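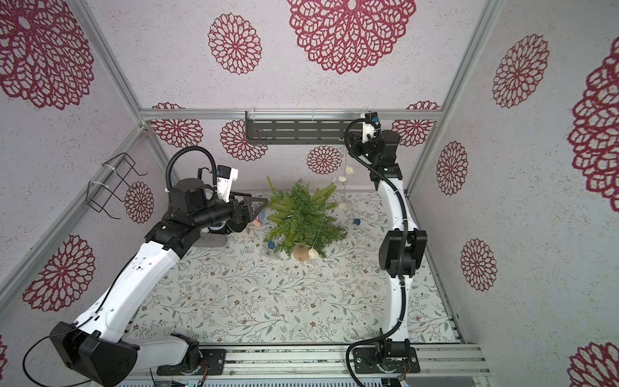 Najafi

How to Fluff and Pot a Small Artificial Fir

A small fake fir is the ideal plant for people who have buried the real kind. It needs no water, no light and no pep talk. What it does need is a session of bending and fussing when it arrives, and most people skip that part and then wonder why their tree looks like a bottle brush.

I have bought far too many of these from Grutus, and they always come squashed flat in the box. Set aside 8 minutes per tree. You will be tempted to stop at 3. Keep going.

Clear off a table or a patch of floor. A patterned mat is pretty, but shed needles vanish into it and come back later in your socks.

Start at the bottom. Take the lowest branch between finger and thumb, pull it out and slightly down, then do its neighbor. Go all the way around before you move up a level. If you start at the top, your sleeve will flatten everything you did, and you will say something to a plant that can't hear you.

Next, spread the tips. Each branch has little side shoots that like to huddle together. Fan them left and right, with one or two pointing up. Aim for uneven. Real firs have never been symmetrical, and a perfect cone on a windowsill looks like it came free with a tank of gas.

Now the pot. Plain brown kraft paper is my favorite for a small tree, partly for the looks and partly for the price. It weighs nothing, though, so the whole arrangement will go over the first time someone shuts a door with feeling.

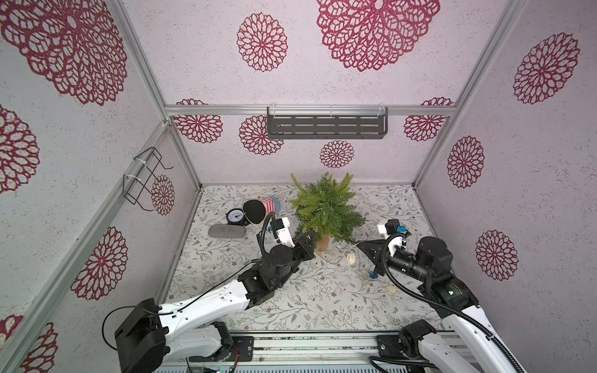 Drop a flat stone or a handful of gravel into the bottom before the tree goes in. Mine gets pebbles left over from a fish tank (the fish is a separate story, see burying, above). Pack crumpled paper around the stem until it stands straight, then turn the pot a quarter at a time and look for bald spots. The worst one faces the wall. This is the whole secret of interior design.

If a branch won't hold its shape, bend it a little past where you want it and let it spring back. If it comes off in your hand, poke it back in and turn that side to the wall too.

For dust, use a soft dry paintbrush every month or so, or do it once in November when company is coming, like the rest of us.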